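Looking after a plank board

A board glued up from planks will forgive you most things, but it won't forgive the sink. Mine is maple-colored and too wide for the sink anyway, which has probably saved its life.

Wipe it with a damp cloth, then dry both faces and stand it on edge overnight. Oil only the top and by Monday you'll own a very handsome rocking chair.

Feel along the seams with a fingernail every month or so. If the nail catches, sand lightly with the grain. Hanane Benkirane sands across it and calls the result rustic.
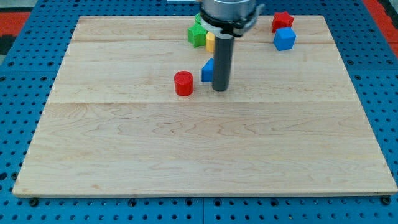
Pale wood shows everything, so keep beet juice and red wine well away. Rub small stains with salt and half a lemon, wipe, let dry, oil again. Two thin coats beat one thick one, which will stay sticky until July.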